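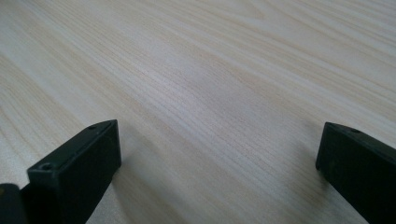 Billunel Word List

Read me first
Version 2, updated Wed 3 July
Maintained by Hussam Nimri

What it is

Billunel is a list of words and short phrases for home cooking, with a plain English meaning for each one. I made it for people who cook from English recipes but learned the language as adults, as I did. General dictionaries explain "fold" with paper and clothes, and the cooking meaning comes very late or is missing.

The list has almost 200 entries. It is small enough to read in one evening.

Files

words.csv is the main list
phrases.csv has expressions of more than one word, for example "bring to a boil"
changes.txt says what is different from the first version

Both tables are saved as UTF-8 text with commas between the columns. If your spreadsheet program shows strange signs in place of the accents, please choose UTF-8 when you import the file.

Columns

entry: the word as it appears in a recipe, in small letters
kind: verb, noun, adjective or phrase
meaning: one sentence, two if necessary
example: a sentence which I wrote myself
confused_with: another entry which learners often mix with this one; can be empty
region: US, UK or both

One row looks like this:

simmer, verb, "to cook in liquid that is just below boiling, with small bubbles", "Let the soup simmer until the carrots are soft.", boil, both

How the words were chosen

I started from my own notebook, where I wrote down each word that stopped me during cooking. Later the members of the Rewi reading group sent me their words, and I added those which at least two persons had asked for. Names of dishes are not included. Names of ingredients are included only when they change between countries, such as cilantro and coriander.

The meanings were written by me and corrected by a teacher at the Dendley evening school. Nothing was copied from a dictionary or a cookbook.

Changes in version 2

The first version came out in February. It had one long table, and the phrases were difficult to find inside it, so they now have their own file. The column "region" is new. I rewrote 14 meanings that used a harder word than the entry itself. "Sauté" was explained with "sear", and this helped very few readers.

The entry "broil" was wrong in the first version. I had described it as baking at high heat. In American recipes it means cooking under direct heat from above. If you printed the old list, please correct this by hand.

Known problems

The UK words are fewer than the US words. Measures like "a pinch" and "a knob" have only approximate meanings, and I do not give grams for them. There is no pronunciation. I tried to add it and I was not satisfied with the result.

Some verbs have a different meaning for bread than for vegetables. At the moment "rest" and "proof" are explained only for bread and dough.

Use and corrections

You can copy, print and change the list for any purpose, also in paid classes. Please keep the name Billunel and say if you have changed something. The list is also on the Plaltora page for learners, but the copy there is sometimes older than this one.

To report a mistake, write the entry, the column and your suggestion in one message. Please send also the sentence where you met the word, if you still have it.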